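Call for participants: come argue about the town council with me (nicely)

Condcombe Neighbor Talks, now signing people up for June
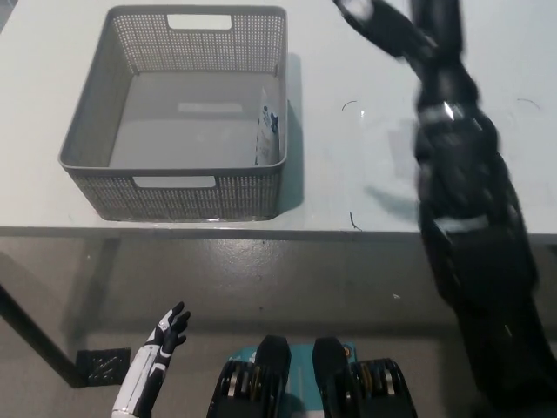 Čestmír Kováčik wrote back to my first notice, before I'd even finished posting it everywhere, to ask whether this was going to be one more evening of people who already agree with each other patting one another on the back. Because if so, he said, he could stay home and do that with his brother for free.

No! That is the whole point of the thing, and I'm glad he asked, because I clearly didn't put it well the first time. So let me try again.

I'm looking for 18 people who live in Condcombe and who don't vote the same way. I want folks who put up yard signs and folks who pull the curtains when a canvasser comes up the walk. I want the ones who thought the Lennox Avenue rezoning was a giveaway to developers, and the ones who thought it was the first sensible thing the council had done in years. If you sat out the last local election entirely, I want you too (I'd love to hear why, and I promise not to lecture).

A little background. Our last council race came down to 394 votes, and if you lived here through it you remember what it was like. I lost a carpool over it. My neighbor across the street and I went most of a winter waving at each other with gloves on and saying nothing. Then in the spring we got stuck in line together at the county office, both of us there to complain about the same storm drain, and we talked for an hour and a half. We still disagree about nearly everything. But I know now what she's worried about when she says "taxes," and she knows what I mean when I say "schools," and I came home thinking I'd like more of that, please.

So I went to Prurodside, the little civic group that runs the candidate forums, and asked if they would let me try something under their roof. They said yes, gave me a room and a small pot of money, and told me to keep it fair. They don't endorse candidates and neither will we.

What you'd be signing up for

Six evening sessions, starting in June, from 6:30 to 8:30. We meet in the upstairs room at Prurodside. There's an elevator, and the parking lot behind the building is free after six.

Most of the time you'll be in pairs. You get matched with somebody whose answers on the sign-up form look pretty different from yours, and the 2 of you work through one local question together. Property taxes, policing, the library budget, whether the council should be elected by district or at large – that kind of thing. You don't have to reach a deal. At the end of the night each of you explains the other person's view to the group, and the other person gets to say whether you got it right. It's harder than it sounds! I tried it with my own sister and flunked twice.

The last session is open to the public, and we'll invite everyone on the council to come and listen. I've asked that they hold their speeches. We'll see.

Who can apply

You need to be 18 or older and live inside the town limits. You don't have to be registered to vote, you don't have to be a citizen, and you don't have to know what a quorum is. Please don't apply if you're running for office this year or being paid by somebody who is. I've got nothing against you, but it changes the room.

You should be able to make at least five of the six evenings. Kids are welcome to do homework in the room next door, and there will be an adult in there with them.

What you get

A stipend for each session you attend, paid that same night, and dinner. The whole budget for food and supplies is $1000, so think sandwiches and a big salad, with coffee that I'll make myself – sorry in advance. If you need a ride, or an interpreter, or a chair with a decent back, put it on the form and I'll sort it out.

We'll be using a set of discussion cards called Fondadano, which a friend of mine put together for a high school government class. They're plain and a bit goofy and they work better than anything fancier I've tried. You don't need to prepare or read anything ahead of time.

A few things people have asked me already

Will it be recorded? No. I'll take notes on what topics came up, without names, and Prurodside gets a short write-up at the end. The public session is different, so assume anybody there could be filming.

What if somebody gets nasty? I'll step in. If it keeps up I'll ask them to go home, whichever side they're on.

Are you neutral? Ha. I have opinions, and if you've been to a council meeting you've probably heard them. I won't be in a pair, though, and a co-host who votes the other way from me will be running every session alongside me.

How to apply

Pick up a form at the Prurodside front desk, or ask them to mail you one. It takes about ten minutes. Write as much or as little as you like on the back, where it asks which local issue makes you want to throw the newspaper across the kitchen. Forms are due back by the end of May, and I'll call everyone who applies, including the people I can't fit in this time.

And Čestmír, yours is waiting at the desk with your name on it. Bring your brother.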